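Subject: Re: [cell-users] Teach knob on the Codby cell

Hello all, and thanks for such a kind welcome back!

> We've run 35 cycles on the Zillby model since May and the
> fingers still close a touch high at the panel. Is it the
> offset, or have we got the approach wrong?

I'd look at the approach first. I went through our simulated cell again this morning, starting down by the pale box, and reset the finger spacing to 300 before touching anything else. 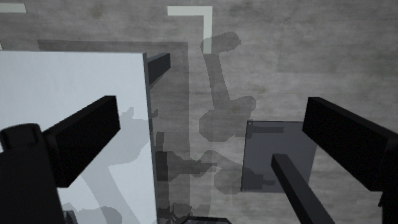 Simulated cell, fingers beside the box and the dark square plate

Our offset in the Pratel file was 1,714 and I've left it well alone, tempting as it was (I do like to fiddle!). What helped us was lining up on the panel itself and saving that as the home pose.

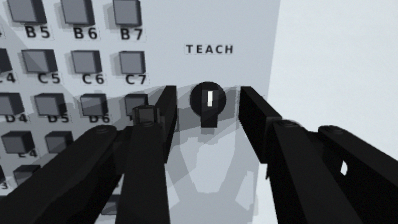 The grip height is set from the knob's centre, so do check that before you change any speeds. I bring the two fingers up either side of it, under the TEACH lettering, with the white line pointing straight up, and save the pose there. Do write back with how you get on.

Warm wishes from the Ruangrit bench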